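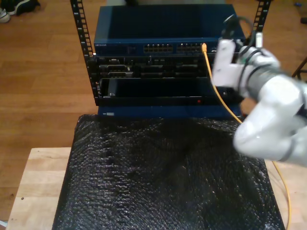

引っ張りっこは犬を攻撃的にするのか

ロープをくわえた犬がうなり声を上げると、遊びをやめさせる飼い主は多い。グランポートで犬のしつけ教室を開くテミス・ラザリディスさんのもとにも、この相談がよく来る。教室では7月、通っている飼い主296人に家での遊び方を尋ねた。引っ張りっこを「しない」と答えた人のほとんどが、理由に「けんか腰になりそうだから」を挙げたという。

「遊びのうなりは、たいてい体を見ればわかります」とラザリディスさんは話す。腰が左右に揺れ、口元や目つきがやわらかければ続けてよい。体が固まり、まばたきが減り、声が低く長くなったら手を止める。

始める前に教えておきたいのは「ちょうだい」の合図だ。おもちゃを持つ手を自分の太ももにつけて動かさず、犬が口を離すのを待つ。離したらすぐにほめ、もう一度くわえさせる。渡せば遊びが再開するとわかった犬は、離すのが早くなる。おやつと交換する方法もあるが、食べ物に気を取られて遊びに戻らない犬もいる。

1回の引き合いは30秒までにし、合間に「おすわり」や「まて」をはさむ。引く向きは左右か手前で、上には引き上げない。首に負担がかかる。乳歯が生え替わる時期の子犬や、首や背中を痛めたことのある犬では、先に獣医師に相談したい。

歯が人の手に当たったときは、黙っておもちゃを置き、少し間をとる。叱る必要はない。何度も当たるなら、おもちゃが短すぎることが多い。教室ではフリース生地を編んだ長めのひもを使っている。

犬に勝たせてはいけない、という話も根強い。ラザリディスさんは気にしないそうだ。ニヴェヴソープから通う雑種犬のズーロフは、勝ったおもちゃを持って部屋を一周し、また飼い主のひざに押しつけにくる。引っ込み思案だったこの犬には、わざと多めに勝たせてきた。

一方、奪ったものを隠して守ろうとする犬には、この遊びを急いで教えないほうがよい。教室では個別の練習から始めている。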